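The Letter from Trerden

When Ingeborg Leitner came back to Berkum, the bakery was closed and the bus stopped on the other side of the bridge. She had been away for 30 years. She carried one suitcase and a letter from her brother, which she had read in March and then put in a drawer for many weeks.

The letter was short. "The house is sold," he wrote. "The new people come in summer. If you want something from it, come and take it."

She did not know what she wanted from it. At the bridge she asked a young man for the way to Trerden, although she knew the way very well. She only wished to hear how people here speak now.

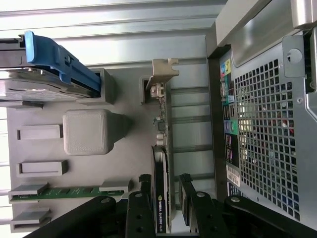 The house was smaller than in her memory. Her brother stood in the garden and burned old papers in a metal barrel. He had become gray, and he wore the coat of their father.

"You are late," he said.

"The bus was late."

"I mean the other thing."

She put the suitcase down on the grass. For some time they looked at the fire together. Then he went inside and returned with 2 cups and the plum brandy from Grabner, the same kind their mother had hidden behind the flour.

"I kept your room," he said. "I told the buyers it is full of boxes. There are no boxes. There is only your bed."

Ingeborg drank. The brandy was terrible, as always. Over the hill somebody was calling a dog, again and again, with great patience.

"How long can I stay?" she asked.

"They come in 50 days."

He threw the last papers into the barrel and wiped his hands on the coat. Then he took her suitcase and carried it up the stairs, and she heard him open the window in her room.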